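Flarik woven basket, set of two: review after one season
Saturday reviews, Ledville
Sat 19 January

I bought these baskets because my desk was always full of small things that had no home. Tape, pens, an apple from lunch, the receipt I must not lose. I wanted something shallow, so that I can see everything inside, and I did not want plastic boxes with lids.

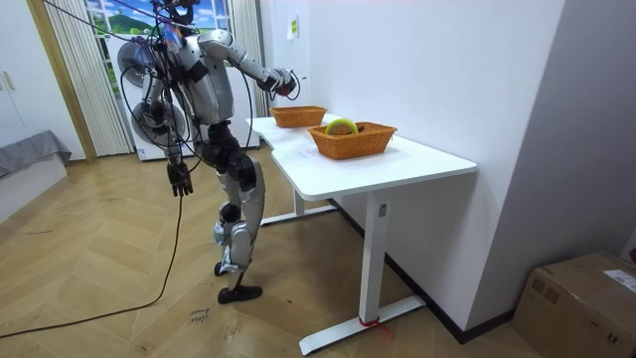
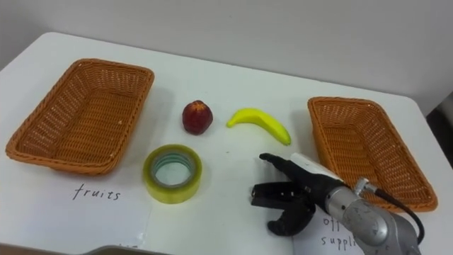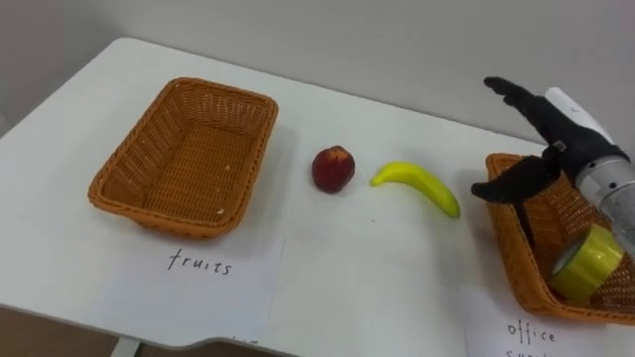

Two baskets on the white desk; in the second and third photos, the "fruits" label lies in front of the left one.

The Flarik basket is rectangular and low, with sides that slope outward a little. The colour is a warm orange-brown. In the shop in Ledville it looked darker to me, but against a white desk it is quite bright. If your room is all grey and white, you will notice it. I like this, my neighbour does not.

The weave is tight and even. I passed my hand along the inside and no end scratched me, which I cannot say of the Manríquez basket I had before. That one was a natural fibre and it left crumbs every time I moved it. The Flarik has a thick rolled rim, and this is the best part of it. You can lift the basket by the rim with one hand when it holds only light things. With a full load of fruit I use two hands.

The bottom is flat, so a roll of tape stays where you put it. Very small items are a different matter. Paper clips go into the pattern of the weave and you have to pick them out with a fingernail. I put a sheet of paper inside for those. Dust also likes the corners. A dry paintbrush cleans them better than a cloth.

I recommend labels, even if you live alone. Mine are plain white paper, written by hand in black marker. One word is enough for fruit. "Office supplies" needed two lines, and next time I will use a wider sheet. The paper lies flat on the desk in front of the basket and is not fixed to it, so it can slide when you wipe the table. I tried to hang a tag from the rim once, but the string made it look like a gift.

One complaint is the size. The product page gives only the outer measure, and the sloped sides take away more of the floor than I expected. A4 paper does not lie flat in mine. Please measure before you buy, or ask the seller for the inside size. I wrote to the shop about this in March and they answered politely that they would pass it on. The page is still the same.

I also looked at the Satisis tray, which has straight sides and would hold paper better. It has no proper rim, only a folded edge, and it felt sharp under my fingers. For documents I would maybe choose it. For fruit and tape, no.

My score is 4 out of 5. I take away one point for the missing inside measure and the paper clips. I have since ordered another set for the kitchen, where the onions are waiting.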